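3.2 Collection of the soft-goods subset

We collected the soft-goods subset with hand-held grippers instead of a teleoperated arm. The usual argument for this choice is cost. A person holding a gripper can record many more attempts in an hour than a person steering an arm, and the wrist view is supposed to be close enough to what the robot will later see that the gap can be ignored. We are less sure of the second claim than most of the work we cite, and the procedure below was set up partly to test it.

The subset contains 3372 episodes, all recorded in October at the Flastitz site. Operators worked at a wooden table with furry and fabric items, and were told to work at whatever pace felt natural. Earlier guidelines from the Vorkorex collection asked operators to pause before each grasp so that the approach could be segmented more easily. We dropped that rule. Pauses of this kind make tidy data, but a policy trained on them learns to pause, and we have yet to see a good reason to want that. Figure 2 shows the wrist view with the fingers open over the table.
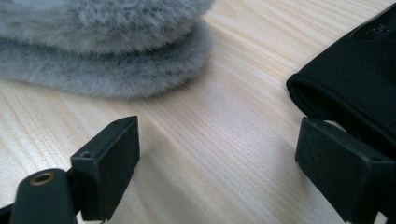
Figure 2. Wrist view with the fingers open. Gray fur pads at upper left, black fabric item at right.

An episode was kept if the operator marked it as complete and a second annotator agreed after watching the recording. This is a weak filter. Agreement between two people who both know what the task was supposed to be says little about whether the recording itself holds enough information to repeat it. To get some idea of how weak, one of the authors (Bucur) took 600 kept episodes, removed the task label, and tried to write the label back from the wrist view alone. More than 700 were planned, but the work was slow and we stopped early. The labels he wrote were often sensible and often wrong, and the errors fell mostly on episodes in which the target had little contrast with its neighbors. We report the full confusion table in the appendix and would caution against reading it as a measure of anything except one careful person's patience.

Object variety is the figure most often quoted for collections like ours, and we think it is the least useful one. The Drukthorpe release lists its objects by name, which makes the list look long, but two fur items with different names may ask exactly the same thing of a gripper. We grouped our items by how they had to be grasped and ended up with 9 groups. Readers who would like a larger number can have one by counting colors.

Soft items are where we expected the wrist view to fail first, for the plain reason that a rigid object tells you where its edge is and a soft one often does not. Standard practice is to label a grasp point on the visible outline, and our first set of guidelines followed it. With a fuzzy gray mitten lying between the two fingers, as in Figure 3, the fibers blur the outline against the wood, and two annotators can put the edge in different places without either being careless. The crease where the thumb meets the body is the better landmark, though it is shallow. We therefore asked annotators to mark a region and to say how sure they were, and we did not average the regions afterward. Averaging would have given us a crisp target that no person had chosen. 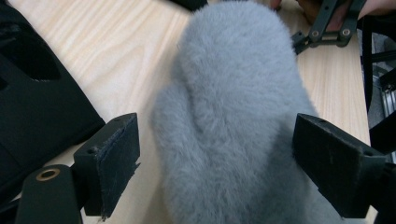
Figure 3. Wrist view with a gray faux-fur mitten between the fingers.

Grasp labels of this kind still leave out most of what matters. The camera does not record how hard the operator squeezed, and with plush material a light grip and a firm one can look the same from the wrist. Stamatopoulos has argued for adding force sensing to the fingers, and the Kouris hardware would allow it. The rest of us were not persuaded that a noisy force channel is better than none, given that the policy would have to learn to ignore it on rigid objects. The question is open, and nothing in the present data can settle it.

A last point concerns the operators. People who have done a task many times begin to use their other hand, their posture and their memory of where things lie, and the wrist view captures very little of this. A model trained on such episodes is being asked to copy decisions whose causes it cannot see. We did not correct for this. We did keep the order in which each operator recorded, so that early and late episodes can be compared, and Section 4.1 does so for the two longest sessions.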